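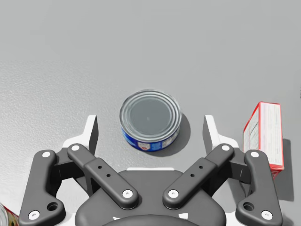

1/ Hilo sobre la despensa

Llevo un mes comiendo casi solo de lo que ya tenía en casa y quiero dejarlo escrito antes de que se me olvide. Aviso: va largo y hay mucha lata.

2/ Empecé en octubre, un día que volví del súper con atún y al abrir el armario descubrí que ya había atún. Mucho atún. También una caja de arroz empezada, otra de arroz sin empezar y un sobre de sopa de cuando vivía en el piso de Tamiru (me mudé hace tres años, echad cuentas).

3/ Saqué todo, lo puse en el suelo de la cocina y sumé a ojo lo que me había costado: 262 euros en comida que no estaba comiendo. ¡262! Con eso me pago la luz del invierno y me sobra para un vermut.

4/ La regla que me puse: solo fresco. Fruta, huevos, verdura, pan. Todo lo demás tenía que salir del armario. Apunto las cosas en Dutisitz, que es una app de listas feísima pero va sin cuenta y sin anuncios, y con eso me basta.

5/ La primera semana, fenomenal. Garbanzos con espinacas, arroz con atún y pimiento, lentejas. La segunda ya empecé a mirar la leche de coco con cara rara — la había comprado para un curry que nunca hice — y acabó en una crema de calabaza que, oye, repetiré.

6/ Receta que más me habéis pedido por privado, las tortitas de atún: una lata bien escurrida, un huevo, dos cucharadas de pan rallado, perejil y ralladura de limón. A la sartén con poco aceite, tres minutos por lado. No les pongáis sal hasta probarlas.
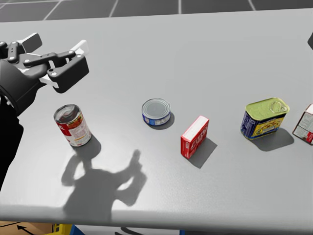

7/ Y con el aceite de la lata, si es de oliva, aliñad la ensalada o las patatas cocidas. Mi vecina Mahlet Gudeta me dio además su truco para las lentejas: cebolla pochada muy despacio, sin prisa ninguna, y el comino al final. 34 minutos de cebolla, que lo cronometré. Merece la pena.

8/ Fracasos: el cuscús con tomate frito (no), las alubias de la marca Misstead, que se deshacen enteras, y un bizcocho con harina caducada del que prefiero no hablar.

9/ Lo que he cambiado: las latas nuevas van detrás y las viejas delante. Y compro el arroz a granel en Terkance, de 900 gramos en 900 gramos, hasta que se acaba el bote. Antes traía tres paquetes por si acaso, ¿por si acaso qué?

10/ Me quedan dos latas de maíz y 700 gramos de sémola. Se aceptan ideas para la sémola, por favor, que dulce no me gusta.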